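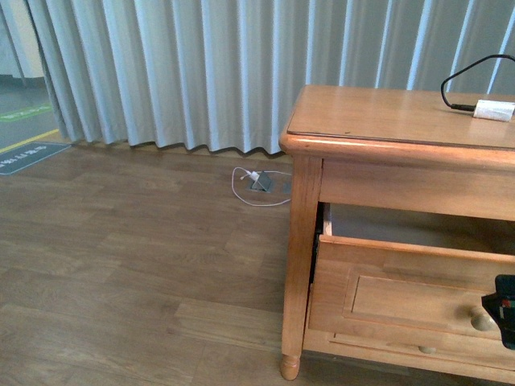
The gripper beside the top drawer of the bedside chest. Opening it is the easy part, we were told.

Home | Features | Work | Technology | Subscribe

Print this page | Email to a friend

Can it put the socks away yet?

20 shares | 5 comments

For as long as I have been writing about work, somebody has been promising me a machine that does the housework. Fuvano, a small automation firm, is the latest. Its household program, Grokard, is meant to tidy a bedroom: put small things in drawers, shut the drawers, move on to the next room. I asked for a demonstration and got, to my surprise, an engineer who was willing to talk about how badly it can go. She agreed to speak if I left her name out of it.

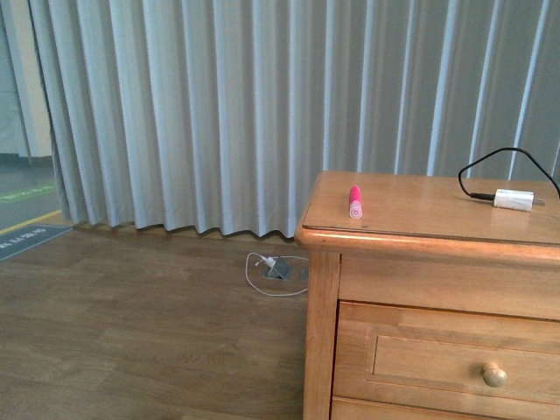

FLOSDEN, February 2018

We start with the drawer, because that is what Fuvano has spent most of its time on. I say that my four-year-old nephew can open a drawer. She doesn't argue.

"Your nephew is a very good robot," she says. "He feels the drawer stick and he jiggles it. He doesn't even know he's done it. We've had to write down what jiggling is."

Grokard's log lists 2,089 attempts at opening one since November. I ask how many worked. She says most of them, then says it depends what I mean by worked. Does a drawer opened crooked count? Does one that came out a few centimetres and stopped? The company's brochure, I point out, has no trouble with the question.

"I didn't write the brochure," she says.

What bothers me more is how much has been decided for the machine before it starts. A round wooden knob is a generous thing to offer a gripper. Plenty of bedrooms have flush fronts, ring pulls, or a handle that came off in the last move and was never put back. She concedes the point at once. A different knob is usually fine, she says. No knob at all is "a different project, with a different budget".

And then there is whatever has been left on top. I ask about a charger with its cord looped in the air, the sort of thing found beside half the beds in the country.

"Cords are horrible," she says. "A box stays a box. You pick up a cord and it's a new shape, and the other end is attached to something you weren't thinking about. If you gave me the choice of a hundred drawers or one phone charger, I'd take the drawers."

A pink marker would be simpler, she says, provided it doesn't roll. I ask what happens if it rolls. She laughs, and tells me about a week she would like back.

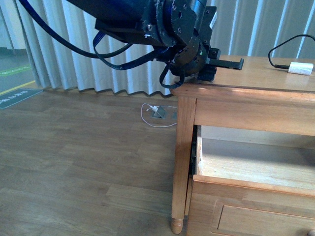

Arm over the tabletop, drawer open below. The charger is at the far right.

The drawer in question has nothing in it, and I ask her about that too. A real one is crammed. Mine holds old receipts, batteries of unknown health and a torch, and it jams on the torch. How does the arm do with a full one?

"Worse," she says. She waits, then adds: "You want me to say something more hopeful than that. It's worse. Things catch, and from above it can't see what they're catching on."

Fuvano has talked to Hrytsenko, the serviced-apartment operator, about a trial in four of its units. The pitch is that cleaners would be freed from the fiddly jobs. I have spoken to enough cleaners to doubt that the fiddly jobs are what wears them out — it's the beds, the bathrooms and the clock. A cleaner does a bedside table in the time it takes to walk past it. Grokard, on a good run, takes nearly five minutes to do a drawer and the top.

She doesn't defend the speed. Her defence is that it will improve, and that the arm doesn't mind doing the same thing at two in the morning. I put it to her that guests asleep in the bed might mind. "Yes," she says. "That's come up."

So would she have one at home? There is a long pause.

"I'd have one that did the dishes," she says. "I wouldn't have this one. Not with my bedroom the way it is."

Before I leave I ask when I might see it put away a pair of socks. She asks whether they would be balled or folded. I say I hadn't thought about it.

"Balled," she says. "Bring them balled, and ring me first."

Print this page | Email to a friend

Back to Features | Next story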